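Notebook, July, chores bench: lunchboxes again

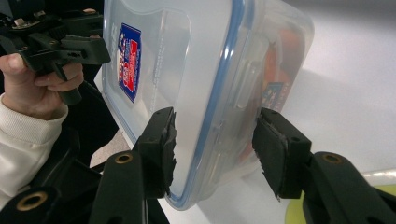

Clear box with the blue rim, held low down. Second gripper waiting on the left.

Right, so this is mostly for Hildegard, who asked me in the corridor whether the machines can put away the washing-up yet and got a very long face instead of a reply. Short version: plates yes, mugs mostly, food boxes no. Long version follows, with apologies for the handwriting in the paper copy.

We're still collecting by hand, two of us at the white table with a hand-held gripper in each fist, and it has taught me more about plastic boxes than I ever wanted to know. The clear ones are horrid! You can see straight through the wall to whatever is behind, so the depth estimate jumps between the near side, the far side and the table. The policy we trained in spring (the Lavadari run, still in the shared folder under that name, please don't delete it) reaches for a clear box as if it were two centimetres further off than it is, and then closes on thin air or gives the thing a good shove.

The blue rim does help. I had a long look at where the network puts its attention and it is nearly all on the rim and the sticker. Lovely, except that people peel stickers off. Knut wants to take all of ours off before the next batch. I'd sooner leave half on, so we can tell what the sticker is worth to it. We have not settled this and I suspect we'll each do it our own way when the other is at lunch.

Counts, for the record: 1,453 demonstrations in the set now, all chores together. Food boxes are 80 of those, which explains a lot. Last robot trial was 54 attempts at "pick up box, put on shelf" on the Grosberg arm and I'm writing up the failures separately, but the three kinds that keep coming back are:

- squeezes too near a corner, box pivots round and ends up hanging
- grabs the lid instead of the base, lid comes away
- misjudges the wall and pushes

The first one I now have some sympathy with, having done it myself all morning. If you pinch low down on the long side and tip the box up you can feel it wanting to swing, and what you do as a person is ease your wrist round before it goes. You don't think about it. The arm has no idea anything is wrong until the box has gone, as we never gave it anything to feel with. Knut says force sensing in the fingers, I say slower lifts and more examples, and the budget says more examples.

Foam pads: they're getting very ragged on this pair, torn along the edges on both jaws. Grip still feels all right in the hand but I don't like changing the contact surface halfway through a set, so my plan is to finish the boxes on the old pads and then swap both jaws together. The new foam from Bauerfeind is in the drawer under the scales. It's a bit stiffer. If anyone swaps them before me, WRITE IT DOWN, with the time, on this page.

Handing over between two grippers is the other thing worth a note. I thought it would be a nuisance, and it was for the first few goes (we kept knocking knuckles), but one holding low and the other coming in from the side is a decent way to do it. It also leaves a hand free to fuss with the lid. I'd like to see the two-arm rig try that before we spend another month on one-armed box lifting. Pludov has the second arm until they finish their drawer tests, so don't hold your breath.

Is it a kitchen helper yet, then? I'd let it stack plates in my own house while I stood there watching. I would not let it near a box with soup in. My mother asked the same question and was very disappointed, she'd been hoping for ironing.

To do:
- another 5 demos with each box lying on its side, lid towards the wall
- same again under the lamp, to see what the shine does to the depth
- ask Hildegard for the odd-shaped lids from her kitchen cupboard, she did offer
- reprint the left handle, it rubs my thumb
- Knut to check the timestamps on the two grippers agree, they drifted by roughly a tenth of a second last time

Stopped at 16:40. Files copied over, batteries on charge, boxes back in the crate.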